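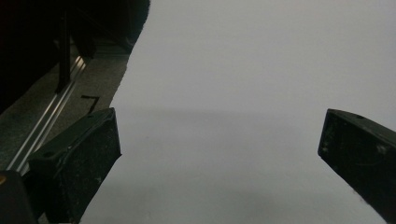

Fig. 1. Pale work surface under low, even light, with the darker base at left.

Unit 7. Preparing and Reading a Plain Work Surface
Course handout, Sutovura Workshop Program, bench skills sequence

7.1 Scope

This unit covers the white working field: a plain light area laid out on a bench or table before sorting, drawing, trimming, small assembly or inspection. It covers choice of covering, placement, lighting, and the written check made before work starts. Cutting mats and wet-process trays are in Unit 9. The adhesives section was moved to Unit 11 in March and the old page references have not all been corrected.

7.2 Terms

Field. The light area on which work is placed.
Base. Whatever lies under or beside the field: bench top, carpeted board, rubber sheet.
Boundary. The line where field meets base. It may be straight or irregular.
Tonal step. A change in lightness or color cast across a surface of one material.
Mark. A line, stain, dent or printed character belonging to the field.
Debris. Loose matter lying on the field.

Keep mark and debris separate in your notes. Debris can be cleared and a mark cannot, and the check sheet has different columns for the two.

7.3 Paper and hard tops

A field is either a sheet laid over the base or a hard light-colored top. Both are in use in the Laleso rooms. Seen from directly overhead in flat light the two are hard to tell apart, and Fig. 1 does not settle the question. Record the material by touch and by lifting a corner. Do not record it from a photograph.

Paper is cheap, replaceable and quiet. It creases, it takes up water and oil, and it moves when a heavy part is dragged over it. Use one continuous sheet where possible. Two overlapped sheets give a ridge that catches thin stock and throws a false line during inspection.

A hard top stays where it is put and wipes clean. It also lets round parts roll. Gloss finishes reflect the lamp and should be avoided for inspection work; use matte or satin.

For the exercises in this unit either is acceptable. State which on the sheet.

7.4 Contrast

The field exists to give contrast. A dark part on a white field shows its outline, and small chips or burrs along an edge can be picked out without a magnifier. Matte black plastic is a good practice material in this respect: on a pale field its beveled edges and squared corners read clearly, and light dust or scuffing on its faces shows up well.

The reverse case is harder. White nylon washers, clear film offcuts and bright wire ends can be lost on a white field. Move them to the dark base or use a gray insert.

Where the base is dark gray, as at the left of Fig. 1, the boundary itself provides a strong contrast edge. It is a poor place to set a part down for inspection. The eye adapts to one side or the other, and detail on the part suffers. Keep work at least 2 inches inside the boundary.

7.5 Tonal steps and how to read them

A uniform surface rarely looks uniform. In Fig. 1 a faint horizontal shift crosses the white area. The upper part is slightly lighter and more neutral; the lower part is a little cooler and grayer, with very soft shadows. There is no printed line.

Three causes should be considered when a step of this kind is found on a bench:

(a) Light. A shelf edge, a person or a tool blocks part of the source. Move the suspected object. If the step moves, the cause is light.
(b) Form. A shallow fold or a change of level tilts one part of the surface away from the source. Lay a straightedge across the step and look for a gap.
(c) Material. Two sheets, or one sheet with uneven aging. Rotate the sheet a half turn. If the step rotates with it, the cause is in the sheet or its fold.

Do the tests in that order. A single photograph is not sufficient evidence for any of the three, and sheets that name a cause from a photograph alone will be returned.

7.6 Lighting

Dim, even light hides shallow defects. It is comfortable for sorting by shape and poor for judging flatness or color. For inspection, add one lamp at a low angle from the side opposite the working hand. The low angle lengthens the shadow of any raised feature.

Lamp setting for Exercise B is 2,000 lumens, diffused. Bench lamps from Qiu have a stepped dial and the correct step is written on the bracket. Leave the room lighting on. Switch it off only for the raking-light part of the exercise.

Color cast matters when stock is being matched. A cool gray on the field may come from the lamp, the wall or the surface. Place the reference card flat at the center and compare before recording any color.

7.7 Placing the field

1. Clear the base and wipe it. Grit under paper prints through.
2. Lay the field with its long side parallel to the front of the bench.
3. Smooth from the center outward with the flat of the hand.
4. Tape the far corners first, then the near corners. On carpeted bases use weights.
5. Trim or fold under any ragged boundary that crosses the working area.
6. Wipe tools before bringing them over the field.
7. Make the blank check (7.8).

7.8 The blank check

The blank check is made with no work on the field. Enter the following:

- material, by touch
- base, material and color
- boundary, straight or irregular
- marks, with position
- debris, with position
- tonal steps, with direction and test result
- lamp, on or off

Write "none" where there is nothing to report. An empty box counts as not checked.

Exercise A. Complete a blank check on your own bench. Exchange benches and repeat, without seeing the first sheet. Compare entries for tonal steps.

Exercise B. Repeat at the lamp setting in 7.6. Note which entries changed.

Exercise C. Sort the Ciltimance mixed tray (23 parts) on the white field, then on the bare base. Record the time for each and list any part missed.

Sheets go in the tray by the door before 4:00 p.m. Keep the yellow copy.

We use cookies to improve your experience on this site. By continuing to browse you accept our cookie policy. Accept | Manage preferences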